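Hutska town centre: drainage first, paving second

Sabine Wiegand on the order of works for the market square

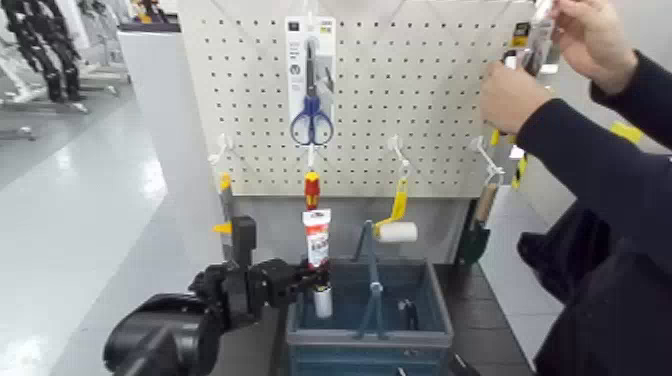
The plan for the middle of Hutska covers the market square, the two streets leading off it and the former grain store on the north side. Sabine Wiegand, who leads the design work for the district, wants the order of works understood before the drawings go on show in August.

"People ask about the paving, and the paving is the last thing to go down," she says. "The surface water and the foul water share one pipe under the square. We separate those first. If we don't, the new stone comes up again within a few years."

The new surface water pipe will run down the east side to the river outfall. A tank below the lower car park will hold the peak flow. Wiegand says the size of the tank was settled after the survey found a second culvert that was missing from the council's records.

The grain store is a separate contract. The ground floor is to become workshops for small firms, with six units let on short leases, and the upper floor is reserved for offices. Ludger Rathjen, the structural engineer, describes the walls as sound and the roof as poor.

"The trusses can stay, but the covering can't," he says. "Two of the bearing ends have rot and will be cut back and spliced. We have priced for three, as one corner couldn't be reached from the scaffold."

Parking drew most of the comments at the first stage. The draft removes 20 spaces from the square and puts back fewer than that behind Cuta Street. Wiegand does not dispute the loss.

"It is a reduction. The turning circle for the bus sets the kerb line, and the kerb line sets the number of bays. We tried the bus stop on the other side and it blocked the loading bay."

The square will be worked in two halves so that the market can carry on. Stalls move to the school end during the first half and return for the second. Deliveries will be allowed until ten in the morning.

The scheme would serve a town of nearly 4,000 people. Funding for the drainage is in place. The paving depends on a second application, and Wiegand expects the grain store roof to be under way before the result of that is known.

Written comments can be left at the council desk while the drawings are on display.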